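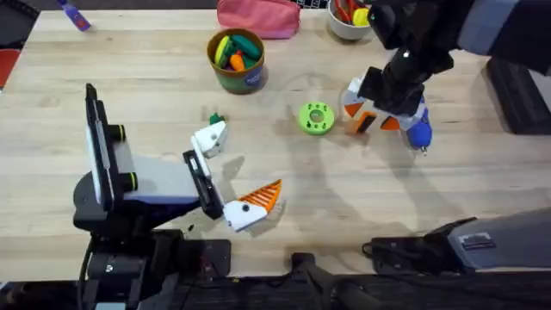 Second bimanual cell: what to budget for besides the arms

surden_bench
Posted Tue 23 May

We have two arms facing each other over a wood bench and want a second cell like it. Tasks are small assembly: ring discs, a cordless screwdriver, handovers between the grippers. Purchasing wants one line item. My draft so far:

1. Arms, one pair. Same model as now, so the spares are shared.
2. Finger sets. Orange ribbed pads on white bodies. I have 35 down for the year, covering both cells.
3. Cable management. A free loop over the work area is acceptable for a trial and poor for daily use. 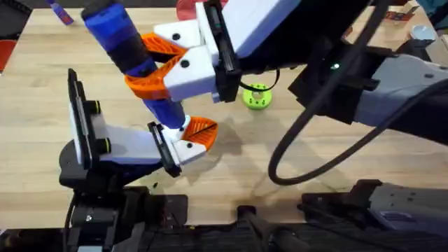

4. Fixed camera and mount, plus one camera per wrist.
5. Hand tools and parts. Ovitz quoted 852 for the kit, without shipping.

What is missing?

g_dinsa

Item 2 is high. We ran a Windberg cell from March on far fewer pads. Print the fingers in house, buy the pad material, and budget the printer hours separately.

windberg_user2

Disagree with Dinsa. Printed fingers are fine until two batches differ in stiffness, and then your grasp data no longer matches across cells. Buy one lot for both.

surden_bench

One lot is the plan. On wrist cameras – the open fingers take up much of the lower half of the view, so I would pay for a wider lens before a higher resolution. The ring and the screwdriver both have to stay visible above the fingertips.
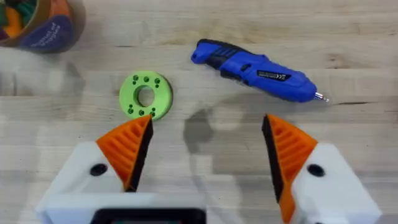 Svenja Imhof

A wider lens costs you pixels on the small holes in the ring. If you need hole alignment, price the resolution too, or do that step from the fixed camera.

a_lanz

Missing: spare gripper, calibration target, lighting, and a second bench top. Carré charges 100 to recut a top if the bolt pattern is wrong. Measure the base first.

g_dinsa

Agree on the spare gripper. I still say 35 is too many.

surden_bench

Added the gripper, target and lights. Pads stay at 35 until I have wear figures from the first cell.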